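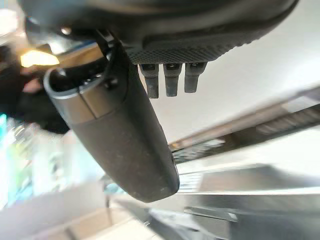 Ticket 3409 -- Recipe import drops the second half of long recipes
Product: Etent (home recipe organizer)
Opened by: Jeanie Halliday
Assigned to: Costel Leka
Status: Solved

Jeanie: First off, I love this program! I moved my grandmother's whole card file into it, 192 recipes, and four of them stop partway through. The plum cake ends at "fold in the". Same thing on my laptop and my tablet.

Costel: Great collection, and thanks for checking both devices! Could you send me the plum cake file as you saved it?

Jeanie: Attached. I typed it in Jinder and exported as plain text.

Costel: Found it! There's a page break character right after "fold in the", and our importer reads that as the end of the file. Open the recipe in Jinder, turn on hidden marks, delete the break, then export and import again.

Jeanie: Plum cake is whole again -- and so are the other three. So happy!

Costel: Wonderful. Tuva Moen is changing the importer to skip page breaks, so the August update should handle them without the extra step. Closing this one, but reply here if another card acts up.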